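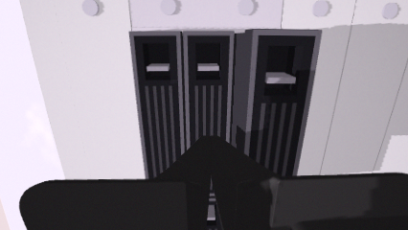

Inicio Mis tickets Colas Base de conocimiento Salir

Episodios de tirador marcados como éxito en el primer paso

Cola: recogida de datos / simulación
Solicitante: Kacper Tokarz (Drorunari)
Componentes: grabador Vostik, escenas Vikari
Prioridad: alta
Estado: resuelto, pendiente de regrabación

Descripción inicial

En el lote de demostraciones de la cocina clara, tarea "tirar del módulo derecho", el grabador cierra parte de los episodios con success=true en el primer paso de control. El operador no ha movido todavía el brazo. El episodio se escribe en disco, pasa la validación de esquema y entra en el índice como demostración correcta.

Lo detectó el entrenamiento. La política aprendida con este lote se coloca frente a los tiradores y se queda quieta con la pinza abierta. Con el lote anterior, misma arquitectura y misma semilla, llegaba al tirador y tiraba.

El lote tiene 991 episodios. Se grabó entre el martes y el miércoles con teleoperación, cámara de muñeca y cámara lateral, a 30 Hz. No hay errores en el log del grabador.

Pasos para reproducir:
1. Cargar la escena con la configuración del lote.
2. Completar una demostración sobre el módulo derecho.
3. Pulsar "siguiente" en el mando, sin cerrar la sesión.
4. Revisar el estado articular inicial del episodio nuevo.

Resultado esperado: la articulación prismática del módulo derecho empieza en cero.
Resultado obtenido: empieza con el valor que tenía al terminar el episodio anterior, o con uno muy próximo.

En la vista de muñeca se aprecia a simple vista: el frontal derecho sobresale del panel, se le ve la cara lateral izquierda, y su tirador queda más bajo en la imagen que los otros dos.

Respuesta de soporte

Recibido. Antes de tocar nada necesitamos lo siguiente:
- Fichero de configuración de la sesión, sin editar.
- Log del grabador en nivel debug de una sesión corta.
- Un episodio malo y uno bueno del mismo operador.
- Versión del paquete de escenas.

No borréis los episodios afectados. Si el problema es solo de etiqueta y de estado inicial, una parte puede aprovecharse.

Kacper Tokarz

Adjunto todo. La versión de escenas es la que instala el script por defecto, no la hemos fijado a mano.

He añadido una sesión grabada solo para esto. Seis episodios seguidos sin cerrar el simulador. El primero empieza bien. Los demás no.

Otra cosa que puede estar relacionada o no: en la cámara de muñeca las sombras tienen el borde escalonado. Se nota en el lateral del módulo derecho y en la mancha clara que queda abajo a la derecha. No recuerdo si en el lote anterior era igual.

Respuesta de soporte

Separamos las dos cosas. Lo de las sombras es resolución del mapa de sombras, no afecta a la física ni a la etiqueta. Se trata al final.

Sobre el estado inicial. El log de debug muestra esta secuencia al pulsar "siguiente":

[vostik] episode closed, reason=success
[vostik] request soft_reset
[vikari] soft_reset: robot joints restored
[vikari] soft_reset: free bodies restored
[vikari] soft_reset: fixture joints skipped (persist_fixtures=true)
[vostik] episode open
[vostik] success predicate: true

El reinicio suave restaura el robot y los objetos sueltos y se salta las articulaciones del mobiliario. Es el comportamiento correcto con persist_fixtures=true. Ese parámetro existe para tareas encadenadas: abrir, meter un objeto, cerrar. En tareas de un solo paso debe estar a false.

El predicado de éxito compara la posición de la articulación con un umbral. No comprueba que haya habido movimiento durante el episodio. Con el frontal ya fuera, se cumple al abrir.

Pregunta: ¿quién puso persist_fixtures a true?

Kacper Tokarz

Nadie en Drorunari. En nuestro fichero no aparece la clave. Acabo de buscarla en el repositorio completo y tampoco está.

Respuesta de soporte

Confirmado. La clave se hereda. Vuestra configuración incluye la plantilla base "muriithi", que se escribió para las tareas encadenadas y lleva el valor a true. Hasta la versión anterior del paquete de escenas la plantilla se leía pero Vikari ignoraba el bloque fixtures por un error de nombre en la clave. El error se corrigió y el valor empezó a aplicarse. La corrección figura en las notas de versión como cambio menor. No debería figurar así.

Eso explica que el lote anterior estuviera bien con la misma configuración.

Corrección inmediata, en el fichero de sesión:

fixtures:
 persist_fixtures: false
 init_noise: keep

Reiniciar el simulador después del cambio. Una recarga en caliente no relee la plantilla.

Kacper Tokarz

Aplicado. He repetido la sesión corta con la misma operadora. Todas las articulaciones de mobiliario a cero al abrir, success=false en el primer paso, cierre por éxito al tirar. Correcto.

Queda saber qué hacemos con lo grabado. No todo está mal: cada vez que un operador cerraba sesión y volvía a entrar, el primer episodio partía de estado limpio. Y en algunos casos el operador se dio cuenta, empujó el frontal a su sitio y luego tiró de él.

Respuesta de soporte

Criterio de filtrado propuesto:

a) Longitud menor o igual a 2 pasos: descartar. No contienen acción.
b) Articulación inicial distinta de cero y longitud normal: revisar a mano. Solo pueden existir si el cierre automático estaba desactivado en esa sesión.
c) Articulación inicial en cero dentro de la tolerancia: conservar.

El script está en la carpeta tools del grabador, filter_by_initial_state. Lee el estado articular guardado, no las imágenes. No uséis un filtro visual para esto: con la pinza tan cerca, la parte baja de los módulos queda tapada y una apertura pequeña no se distingue bien desde la muñeca.

Los episodios del grupo b en los que el operador cierra primero y tira después no deben mezclarse con los demás bajo la misma instrucción de texto. Si los conserváis, etiqueta aparte.

Hay que regenerar también las estadísticas de normalización. Las actuales incluyen los episodios sin acción y la media de velocidades está desplazada hacia cero.

Kacper Tokarz

Filtrado ejecutado. El grupo a es la mayor parte del lote. El grupo b es pequeño y lo aparto sin etiquetar, no compensa. El grupo c pasa al índice nuevo. Estadísticas regeneradas.

Regrabamos el jueves con los mismos operadores y la plantilla corregida.

Sobre las sombras: comparado con el lote anterior, el borde escalonado también estaba. No es un cambio.

Respuesta de soporte

De acuerdo. La resolución del mapa de sombras viene en "low" para mantener la frecuencia de grabación con varias cámaras activas. Puede subirse en render.shadow_map. Si se sube, hacerlo para el lote completo; mezclar las dos calidades introduce una diferencia correlacionada con la fecha de grabación. Para esta tarea recomendamos no tocarla y activar la variación de dirección de luz, que ahora está fija y deja siempre en sombra los mismos paneles de la derecha.

Cambios que salen de este ticket:
- Vikari: persist_fixtures pasa a ser obligatorio en el fichero de sesión. Sin él, la escena no carga.
- Vostik: si el predicado de éxito es verdadero al abrir, el episodio no se graba y se muestra aviso en el mando.
- Vostik: el validador rechaza episodios por debajo de una longitud mínima configurable.
- Plantilla muriithi: renombrada a muriithi_chained. El nombre antiguo sigue funcionando con advertencia hasta la próxima versión.
- Notas de versión corregidas.

Los dos cambios del grabador están en la rama de pruebas. El de Vikari espera revisión.

Kacper Tokarz

Probado el aviso en la rama de pruebas forzando el valor a true. Salta y no escribe nada en disco. El texto del aviso se corta en la pantalla del mando, faltan las últimas palabras. Abro ticket separado para eso.

Por nuestra parte se puede pasar a resuelto. Dejadlo sin cerrar hasta que entrene con el lote nuevo.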